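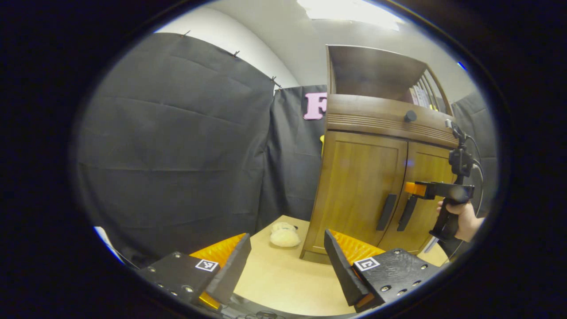

Figure 1. Black fabric lining and light beige tabletop.

Section 6: Fitting and care of the lining

This section applies to the Skalberg table enclosure, part number 2546. It covers the fabric lining and the tabletop. Assembly of the outer poles is in Section 2 and must be finished before the lining is hung.

Before you start

Read the section through once. Wash and dry your hands. Take off watches, bracelets and rings with raised stones. Have to hand a clothes brush, a damp cotton cloth, a tape measure and the bag of clips supplied with the lining.

Unfold the lining and hang it over a door or rail for 15 minutes. Deep creases that remain may be steamed from the back of the cloth.

CAUTION: Do not press the face of the fabric with an iron. The pile will flatten and the mark will show as a shiny patch under side light.

Fitting the lining

1. Check that all poles are fully seated and that the enclosure does not rock. Correct any movement at the feet before going on.

2. Find the care label. It is sewn into the lower hem of the rear panel, on the outside.

3. Lift the rear panel into place with the matt side facing inwards. Clip the two top corners first, then the middle.

4. Let the panel hang without pulling it. Clip the lower corners only when the hem has settled level.

5. Bring the side panels round from the rear. Each side panel must overlap the rear panel on the inside. Close the overlap with the touch tape, working from top to bottom.

6. Fit the roof panel last. Fold its edges down outside the side panels.

7. Look for light at the seams with the room lights on. Small pinholes along the stitching are normal. A continuous line of light means that an overlap has been closed the wrong way round; open it and repeat step 5.

Note: On enclosures bought before July the touch tape is on the side panels only. These linings use the long clips in place of tape at the rear corners. The clips should be spaced evenly and the flat jaw should face outwards.

Seating the tabletop

1. Slide the tabletop in from the front, finished face up.

2. Stop when the rear edge touches the fabric. Do not push the board into the lining.

3. Measure the gap between the board and the side panels at the front and again at the rear. The two measurements should agree on each side. If they do not, the board is skewed.

4. Tighten the thumbscrews by hand. Pliers will strip the thread.

CAUTION: The tabletop is a work surface and will not bear the weight of a person. Do not kneel or lean on it to reach the roof panel.

Cables

Leads may be brought in through the slot at the lower rear. Leave enough slack for the equipment to be moved to the front edge. Keep mains leads clear of the hem. Lamps that run hot must not be used inside the enclosure, and no lamp of any kind may rest against the fabric.

Cleaning

Brush the lining in one direction, downwards, after each use. Lint and pet hair can be taken off with a strip of parcel tape wrapped round the hand. Marks left by chalk or flour should be allowed to dry fully and then brushed; wiping drives them into the weave.

The lining may be washed by hand in cool water with a mild soap. Wash it apart from other items, as some dye will come out in the first two washes. Dry flat and out of the sun. Do not wring or tumble dry.

Wipe the tabletop with the damp cloth. Solvents, scouring powder and furniture polish will spoil the finish. Pen marks may be tried with a soft white rubber before anything stronger is used.

Storage

Fold the panels loosely with the matt side inwards and store them in the cotton bag. Do not place the tabletop on top of the bag. If the enclosure is to be stored for longer than a season, refold the panels along new lines when it is next opened.

Replacement parts

Clips, touch tape and single panels can be ordered from Mertens at Dristthorpe. Quote the part number and state which panel is required. Left and right side panels are not interchangeable.

Section revised 28 June 2018. Text: Beryl Staniforth. Checked: Kobe Mertens.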